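Search this site Search Go

Opinion
October
By the Stalitz Courier opinion desk

Let the school nurse see the file

A district court in Stalitz County has finished with another neglect case, and the sentence was 60 months. Most of the argument since then has been over whether that is too short. I think it is too short, but I also think the sentence is the least useful thing to argue over. The children in that house had been living the same way for 7 years, and in that time the adults who saw them every day had no way of telling each other what they saw.

Look at who knew what. The school in Degefa had a record of absences. A clinic in Randar had a record of missed appointments. The county had two calls from neighbors, both closed after a visit to the front door. Any one of those records looks like a family having a hard year. Put them side by side and a person with ordinary sense would have asked to see the bedrooms.

The rules did not allow it. A school nurse in this county can make a report to the child protection office, and by law must make one if she suspects neglect. She can't find out whether anyone else has made one. She gets a form letter saying the report was received. If the office decides against opening a case, she isn't told that either. So she waits, and assumes it is being handled, and the child comes in on Monday mornings hungry for another year.

I would change this in a plain way. When a nurse, a teacher or a doctor makes a report, they should be told if there are earlier reports on the same child, and they should be told what the office decided. They don't need the details of the home visit. They need a yes or a no, and the name of a worker they can call back.

The objection I hear most is privacy, and it deserves an answer. Plenty of reports are wrong. Some are made out of spite by an ex-husband or a landlord. A parent who has been cleared should not have the fact of an accusation passed around the teachers' lounge. I agree with that. The answer is to limit who can ask and to log each request, with a real penalty for gossip. Hospitals already work under rules like these, and people go on using hospitals.

The second objection is workload. Calling people back takes time, and the office is short of staff. Its workers already took more than 1,000 reports last year. But a good part of that work is repeat calls from the same people who never heard what happened the first time. A two-minute answer would save some of them.

It would also cost money, and I won't pretend otherwise. The county just put $200 thousand into new signs and lighting for the courthouse parking lot. I have parked there. It was fine before. I would have spent the same money on two people whose whole job is to call nurses and teachers back.

Judges can only deal with what reaches them. By the time a case like this one is read out in court, the children have been through all of it, and the older ones have often done harm to the younger ones that will have to be dealt with too. A longer sentence for the parents changes nothing for them.

The county board takes public comment on the rules at 6 p.m. at its next meeting. The draft as it stands says nothing on callbacks. Anyone who works with children should go and ask why.
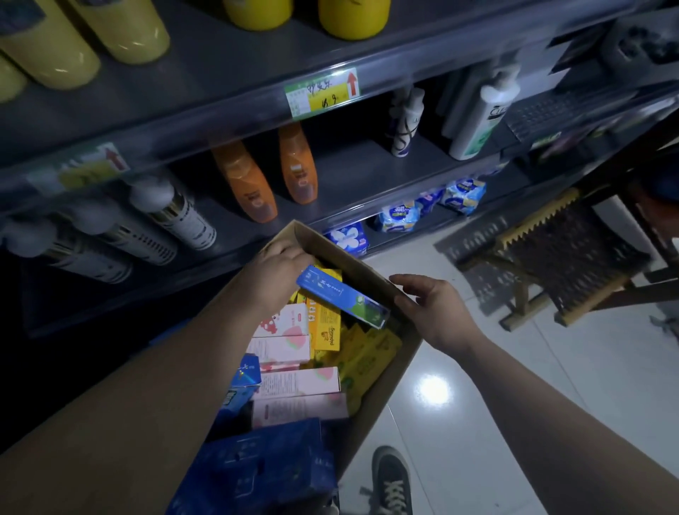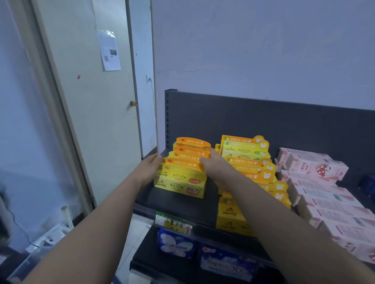 Stocked store shelves with personal-care products; children's toothpaste in the second picture.

Contact the opinion desk | Copyright Stalitz Courier, all rights reserved | Back to top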